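Features > Business > Data
Search this site Go
131 shares 6 comments

The Spreadsheet That Would Not Die

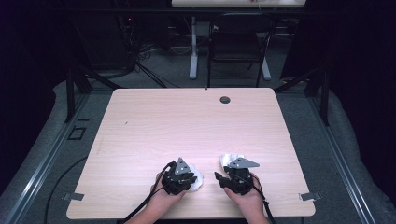 Two grippers and something white and crumpled, at a wood-grain table.

Every company has one. At Keane, a mid-sized supplier of door furniture in Nimstead, it was called STOCK_FINAL_v2_use_this, and it ran to 2,414 rows and a tab named Misc that made grown adults go quiet.

Ghada Daher was hired in November to replace it with a proper data warehouse. She had a budget, a licence for a product called Gellent and a plan with coloured bars on it. By her second week she had found 700 customers entered twice, among them a builders' merchant listed once under its name and once under "Dave's lot".

"I asked who owned the customer list," she says. "Four people told me it was Finance. Finance asked me what customer list."

The warehouse went live in spring, to cake. Reports that used to take Teresa Kinsella in purchasing most of a morning now arrive before she has her coat off. She reads them, then opens the spreadsheet to see whether they are right.

Daher has stopped arguing. Her latest job feeds the spreadsheet into the warehouse every night, so that the two can at least disagree about the same numbers. Kinsella regards this as a great improvement and has asked whether the Misc tab could go in too.

It is booked for the next release, after the hinges.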